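Your stand space at the Vustham travel fair is confirmed, the invoice has been paid, and now you have a bare rectangle of carpet on which to persuade strangers to visit Hatadbridge. These are the steps we follow.

1. Read the exhibitor manual to the end. The electricity order form is on the last page and closes in July, weeks before you'll think of it.
2. Book the corner if one is left. You'll pay extra for the privilege of being approached from two directions.
3. Set up your meeting diary. The fair lists 1,063 registered buyers. Filter for those who sell short breaks and you get 306, a number one person with a kettle can face.
4. Write to them in batches. Mention their last brochure, and read it first.

Leaflets deserve a paragraph of their own. We printed 2,000 one year and carried most of them home again, up a ramp. Now we order 502 (the printer's price drops after 500, and the extra two go in the office drawer). 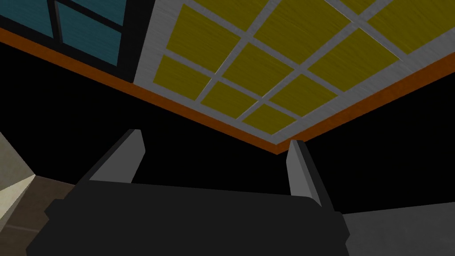 **Category: Exhibiting & Trade Fairs**

On the day, keep meetings to 20 minutes. Put the next appointment where your visitor can see it, and stand up when time's up. Write your notes before the next handshake, or every buyer will become "nice man, coaches?"

Afterwards, send follow-ups within the week. We use Peixoto for the contact list, though a spreadsheet does the job if only one of you is allowed to sort it.

Next guide: getting your boxes back from Citilura Freight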